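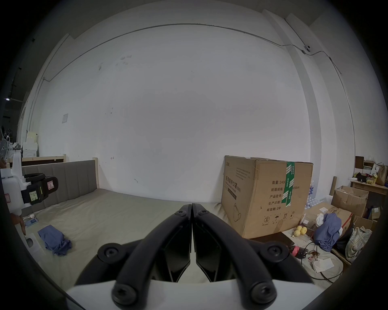
베이지색 시트를 깐 침대. 잔주름은 펴지 않은 그대로다.

침구 교체 기록, 혹은 "호텔처럼 정돈된 침대"에 대한 의심

2019년 9월 5일

침대 정리에 관한 글은 이미 넘치도록 많다. 대부분은 같은 말을 한다. 시트를 팽팽하게 당기고, 모서리를 접고, 베개를 세우면 방이 달라지고 생활이 달라진다고. 나는 이 말을 그다지 믿지 않는다. 방이 달라지는 건 맞을지 몰라도, 생활까지 달라졌다는 사람을 직접 만나 본 적은 없다.

그래도 시트는 갈아야 하고, 갈 때마다 같은 고민을 한다. 어떤 색을 고를지, 주름은 어디까지 참을지, 헤드보드 뒤에 낀 먼지는 언제 닦을지. 이 페이지는 그런 고민을 적어 두는 곳이다. 사진은 한 장이고 말이 훨씬 많다. 예쁜 침실 사진을 보러 온 분에게는 별로 도움이 안 될 것이다.

베이지색에 대하여

베이지는 무난하다고들 한다. 무난하다는 말은 대개 고르기 귀찮았다는 뜻이다. 나도 그랬다. Bradgate 매장에서 색상표를 펼쳐 놓고 한참을 들여다봤는데, 이름만 오트밀, 샌드, 린넨 어쩌고로 다를 뿐 내 눈에는 거의 같은 색이었다. 점원은 조명에 따라 느낌이 완전히 달라진다고 했다. 집에 와서 낮에도 보고 밤에도 봤지만 그냥 베이지였다.

흰 벽 옆에 놓으면 조금 더 누렇게 보이기는 한다. 순백 시트를 쓰는 집이 부럽다가도 커피 한 번 흘릴 생각을 하면 마음이 식는다. 얼룩이 덜 보이는 색이 꼭 위생적인 색은 아니라는 점만 적어 둔다.

주름에 대하여

사진에서 보듯 시트 전체에 부드러운 주름이 있다. 다림질을 하라는 조언을 여러 번 받았다. Dayana Bedoya는 시트를 반쯤 말랐을 때 걷어서 바로 씌우면 다리미가 필요 없다고 장담했다. 두 번 해 봤다. 한 번은 주름이 줄어든 것 같기도 했고, 한 번은 매트리스가 눅눅해져서 창문을 밤까지 열어 두어야 했다. 이 방법을 추천하는 글에는 장마철 이야기가 없다.

가격표에 300수라고 적힌 시트도 사 봤다. 실 굵기와 짜임새가 어떤지는 모르겠고, 숫자가 크면 좋다는 설명만 들었다. 처음 며칠은 확실히 매끈했다. 세탁을 세 번쯤 하고 나니 예전에 쓰던 것과 구별하기 어려웠다. 눈을 가리고 만져 보면 나는 틀릴 것 같다.

회색 헤드보드에 대하여

패드가 들어간 헤드보드는 기대기에 편하다. 여기까지는 인정한다. 세로로 박음질이 들어간 모양은 멀리서 보면 단정한데, 문제는 그 골이다. 먼지가 앉는다. 청소기 솔로 훑어도 골 안쪽은 남는다. 판매 페이지에서는 이 부분을 "입체적인 라인"이라고 부르던데, 청소하는 사람이 쓴 문구는 아닐 것이다.

오른쪽 끝은 밝은 색 나무 기둥으로 마감되어 있다. 패드와 나무가 만나는 부분이 얼마나 오래 버틸지는 두고 볼 일이다. Shafiq Saha는 이런 구조는 패드가 먼저 낡고 나무는 멀쩡하게 남는다고 했다. 그가 쓰던 침대는 그랬던 모양이다. 한 집 이야기로 결론을 낼 생각은 없다.

뒤쪽의 나무 프레임에 대하여

헤드보드 뒤로 나무 침대 프레임이 하나 더 보인다. 가로대 하나에 짧은 기둥, 장식은 눈에 띄지 않는다. 둘을 놓고 고르라면 나는 이쪽이다. 걸레로 한 번 닦으면 끝나기 때문이다. 대신 책을 읽다가 머리를 대면 아프다. 쿠션을 받치라고들 하는데, 쿠션을 사면 쿠션 커버도 빨아야 한다. 침구 산업은 이런 식으로 돌아가는 것 같다.

침대 위에 놓이는 것들에 대하여

정리 책에서는 침대 위에 잠자는 데 필요한 것만 두라고 한다. 현실의 침대는 평평하고 넓어서 무엇이든 올라온다. 휴대전화가 올라오고, 구겨진 파란 천도 올라온다. 흰 플러그와 케이블까지 올라와 있다. 탁자를 더 들이면 해결된다는 의견도 있지만, 탁자를 들인 집의 침대도 별로 다르지 않았다.

수납함은 선풍기 옆에 쌓여 있다. 흰색 통이 여러 단이고 맨 위에 연노란 반투명 통이 얹혀 있다. 쌓는 수납이 공간을 아껴 준다는 건 사실인데, 맨 아래 통을 꺼낼 때 드는 시간은 아무도 계산에 넣지 않는다. 나는 자주 쓰는 물건을 위로 올리라는 조언을 따르다가 모든 물건이 자주 쓰는 물건이라는 걸 알게 됐다. 그 뒤로는 되는 대로 넣는다.

돈 이야기

Tanoli의 침구 세트는 할인해서 849였고, Roma의 단품 시트는 59였다. 단위는 일부러 안 적는다. 해외 주문이라 환율과 배송비를 따지면 말이 길어진다. 세트에는 베갯잇과 얇은 이불 커버가 들어 있었고, 그중 계속 쓰는 것은 시트뿐이다. 구성품이 많으면 이득이라는 계산에 나도 넘어갔다.

Drerneo에서 나온 시트 고정 클립도 써 봤다. 네 귀퉁이를 잡아 준다고 해서 샀는데 자고 일어나면 하나는 꼭 풀려 있었다. 후기는 전부 별 다섯 개였다. 다들 뒤척이지 않고 자는 모양이다.

다음에 바꿀 것

12월에 두꺼운 시트로 한 번 더 바꿀 예정이다. 기모가 들어간 것이 따뜻하다는데, 보풀이 얼마나 일어나는지는 파는 쪽에서 말해 주지 않으니 직접 빨아 보는 수밖에 없다. 색은 이번에도 베이지가 될 확률이 높다. 회색을 생각해 봤지만 헤드보드와 어설프게 다른 회색이면 더 거슬릴 것이다.

비슷한 제품을 1년 이상 쓴 분이 있으면 댓글로 알려 주시기 바란다. 받은 지 사흘 된 후기는 사양한다.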